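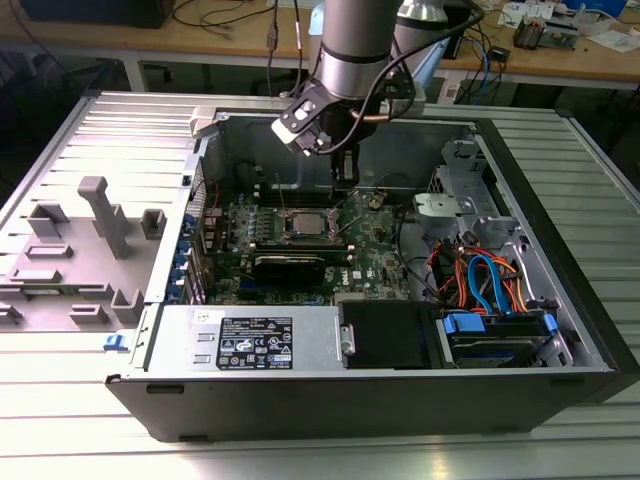

Giving an old Dell tower a second go

I've got a soft spot for these old Dell towers. You can pick one up for next to nothing, they come apart without much swearing, and with a bit of cleaning they'll do emails and homework for years. My neighbour Marlene Paquette wanted one for her spare room, so I wrote down what I do as I went along.

First, unplug everything and hold the power button in for a few seconds. Lay the tower on its side with the removable panel facing up, take the panel off and put it somewhere you won't tread on it (ask me how I know!). Touch bare metal on the case before you go poking about.

Next, take a few photos on your phone. I mean it — you'll be glad of them when you're staring at a bundle of red, orange and blue wires later and can't remember which went where.

Then the dust. A soft brush and short puffs of canned air will do, and hold any fan blades still while you're at it.
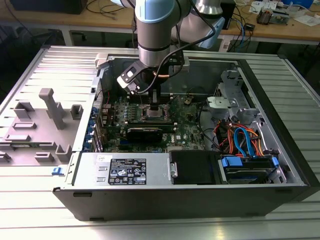 With the heatsink off you can get at the processor, and that's where the old thermal paste wants to come away. I use a lint-free cloth with a dab of isopropyl alcohol and wipe gently until the metal top is clean. Leave the chip in its socket if you're only changing the paste. A blob of new paste the size of a small pea is plenty, then the heatsink goes back on, tightened a little at a time, corner to corner.

While you're in there, have a look at the memory. Open the clips, lift the stick straight up, and push the new one in until it clicks. I went for 4 GB sticks, and a 500 GB drive is loads for Marlene. The drive sits in blue plastic rails, so pinch the ends and it should slide out once the cables are off.

If the clock keeps forgetting the date, swap the little coin battery too. Mine was a CR2032, from the corner shop.

Panel back on, plug in, switch on. If you get beeps and a blank screen, switch off, unplug and push the memory in again, a bit harder this time.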